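Sorting by the piece, paying by the month

Sunday reading from the textile reuse pages, Sun 13 June

Andow has sorted second-hand clothing for charity shops and rag buyers for most of its life with nothing more complicated than tables, bins and a set of scales. In November it took on Zanora, a picking and sorting service sold by the month by Amadi. We spoke to the manager who signed for it, who asked to be quoted by job title only. 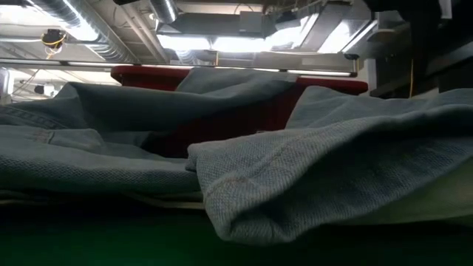
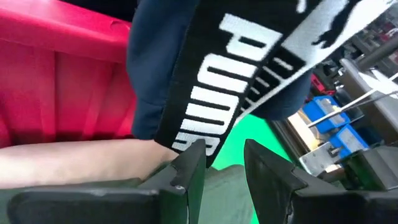
Zanora is sold as a service, so Andow owns none of the equipment. The monthly fee is £1810 for each station and covers the arm, the gripper, the software, called Basia, and a visit from an engineer when something needs replacing. The manager said the choice of gripper took longer to settle than the contract. "We were shown suction first and it was poor on anything knitted. Air goes straight through." The version Andow uses has two black fingers with angled tips, and it takes hold of a garment much as a person would with finger and thumb. A navy item with a wide PUMA band is an easy one in the manager's view, as there is plenty of soft fabric to close on. Denim is harder. "It's heavy and it folds over itself in the bin. You go for one pair and the leg of another comes with it."

Basia's part is to choose where to grip and then to decide which grade the garment belongs in. At Andow there are 3 grades: shop, export and rag. The manager said the gripping had improved more than the grading. "It can tell jeans from a jumper. What it can't do well is find a worn patch on the inside of a thigh, and that's the thing that moves a pair of jeans from one grade to another. So a person still checks the denim."

Staff were told before the trial that hours would stay the same until the first review, and they have. The work itself has changed. People who used to stand at the bins all morning now spend more of their time on checking and on the better pieces, which are priced by hand. "Some like it and some don't. I had one person ask to go back to the ordinary table because they found it dull waiting for the arm. I said yes. We still have ordinary tables."

We asked about speed. The manager would not give a figure for a full day, saying that it depends too much on what has been donated, but did say that one station cleared 46 bins in its best week. A good sorter working alone clears more than that. "If you bought it to be faster than a person you'd be disappointed. I bought it because I can't fill the shifts, and it doesn't mind the heavy bins."

There have been stoppages. Drawstrings are the usual cause, followed by tights, which stretch and stay attached to whatever is underneath. Finger tips wear as well, and Amadi has changed them 2 times under the contract. The manager had no complaint about how long that took but was less pleased with the telephone support at weekends — "you leave a message and you wait" — and has asked for it to be looked at before renewal.

The contract also has a clause on recordings, which Andow read closely before signing. Donated clothes arrive with name labels, and pockets sometimes hold letters or bank cards. Andow now empties pockets before anything goes near a station. "We should have been doing that anyway," the manager said.

Would they recommend it to a smaller sorter? "Not one station on its own with a small intake, no. The fee is the same in a quiet month as in a busy one, and January is very quiet. If you've got steady work coming in and you're short of people, ask for a trial, and put your own stock through it. Don't let them bring theirs."

Andow has agreed to keep the service until November, when the fee and the weekend support will both be discussed again. A second station has been offered. The manager wants to see the denim grading get better first.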